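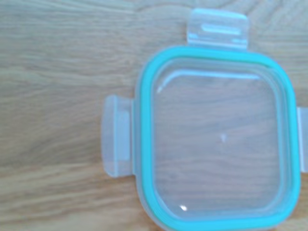
The lid, with the teal seal still in it

Smell stays in the seal of a food container lid

Posted by Silviu Mihăilă, 9 November 2021

Hello to all. I have a square plastic container of 825 ml which I use for soup and for cut onions. The box itself washes well, but the lid keeps a smell of onion, and I am quite sure it comes from the rubber ring. I bought it in January in the market hall in Ornby, so I have no leaflet with it. Is it allowed to take this ring out, and will it close well after I put it back? I am afraid to stretch it. I have already tried washing-up liquid and hot water two times - the smell was weaker for one day and then it returned.

Gilia
Yes, on most lids of this type the ring comes out. Do not use a knife, you can cut it. Take the handle of a teaspoon, go under the ring at one corner and lift slowly, then pull with the fingers. Put the ring in warm water with 2 spoons of bicarbonate and leave it overnight. Brush the groove in the lid with an old toothbrush. Both must be fully dry before you put them together, otherwise the smell comes back. When you put it back, press first the four corners and after that the sides. If you start from one side and go along, you finish with a piece too long and it makes a bump. To test, fill the box with water, close it and turn it over the sink.

Ocampo
Just buy glass. I had the same with onions.

Odari
Gilia is right about the corners. I would add that sun helps, I leave mine on the window sill for an afternoon. Also look if the ring has one side flatter than the other before you remove it, mine has, and it leaks if I put it the wrong way.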